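**Call for participants: home trial of the Hultero two-arm sorting kit**

Onuoha is looking for households and small workplaces in Edthorpe and Temham to try out the Hultero, a two-arm tabletop kit that sorts small items from a tray into baskets. The trial runs through July. You don't need any technical background, and we would like to hear from people who have never used a robot before.

**What the kit does**

You put a handful of everyday things on the tray and the arms pick them up one at a time. Food goes in one basket and everything else goes in the other. Larger tins, anything made of glass and anything over 600 grams should be kept off the tray.

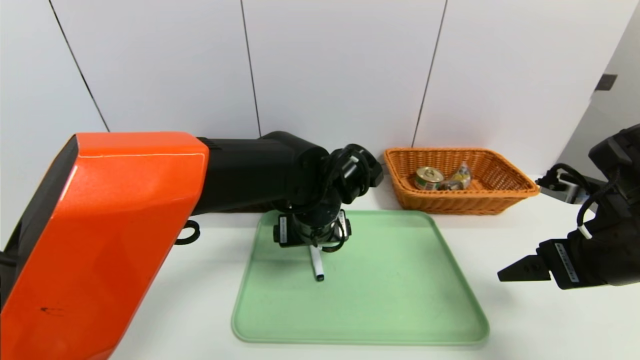 The kit works from a short list of item types that you set up on the first visit with our fitter. Pens, soap, snack packets and small tins are already on the list. You can add up to 6 types of your own, and we are keen to know which ones people choose.

**What we will ask of you**

- Keep the kit set up on a firm table for the whole of the trial.
- Run at least one sorting session a day. Most take less than a quarter of an hour.
- Fill in the paper log after each session. It asks what you put out, what went in the wrong basket and whether you had to press stop.
- Take part in two phone interviews, one halfway through and one at the end.

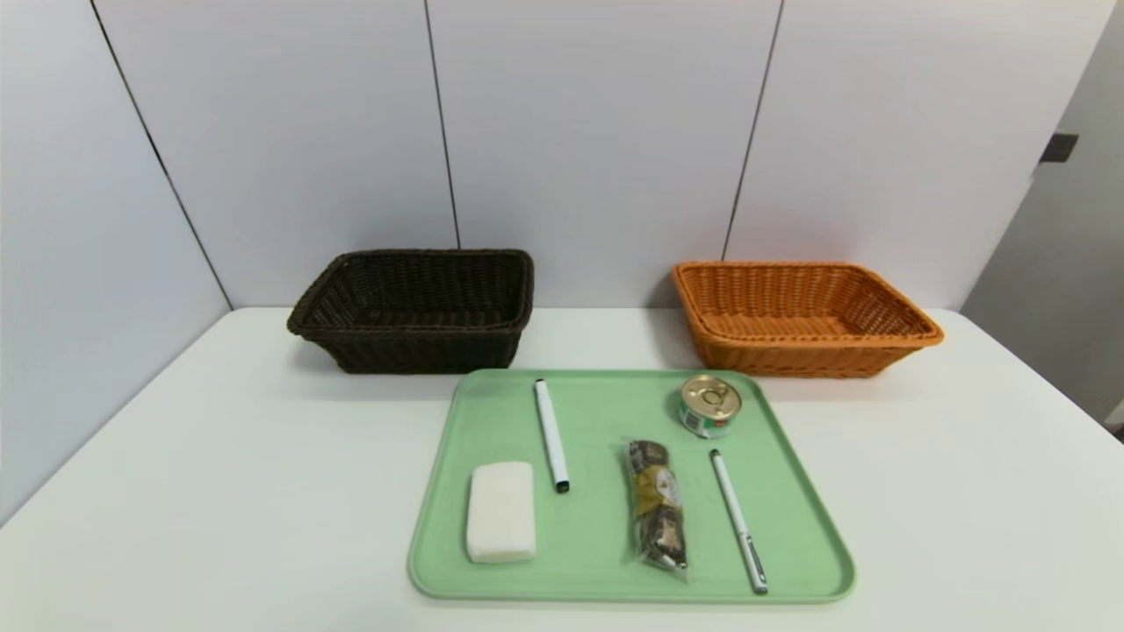

Please use the tray and baskets supplied. Other containers can be tried in the last week, once we have your main results, but tell us first so that we can change the settings.

You will need a table at least 108 cm wide, placed against a wall, with two sockets within reach. The kit can't be used outdoors, in a bathroom or on a folding table. Children under 12 must stay out of reach of the arms while they are switched on. Pets should be in another room.

**What we want to find out**

Earlier users told us the grip was too hard on soft items and too light on smooth ones. The fingers have been changed and we need a fair number of daily sessions to see how they hold up.

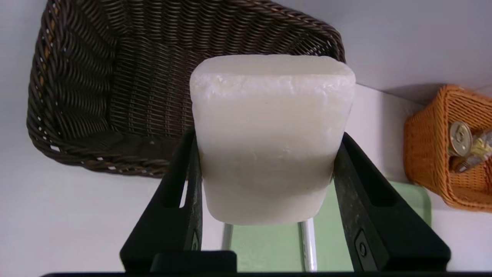

If an item is marked, bent or dropped, write it in the log and keep it in the bag provided. We will pay for anything damaged. The arms also save camera pictures of the table during each session, and you can ask us to delete these at any time. There is no microphone.

**Payment**

Each household or workplace receives £817 on completing the trial. If you leave early we will pay for the weeks you have finished. Delivery, fitting and collection are free.

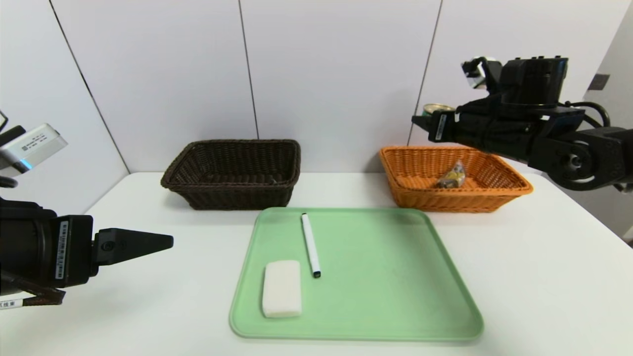
**How to apply**

Application forms are at the front desks of our Edthorpe and Temham offices, open from 9 am to 4.30 pm. Give your table measurements and the times of day you would normally be in. If you rent, check that your landlord is happy for the kit to be installed. Nothing is screwed to the wall.

Applications close at the end of June. We will ring everyone who applies, including those we can't place this time.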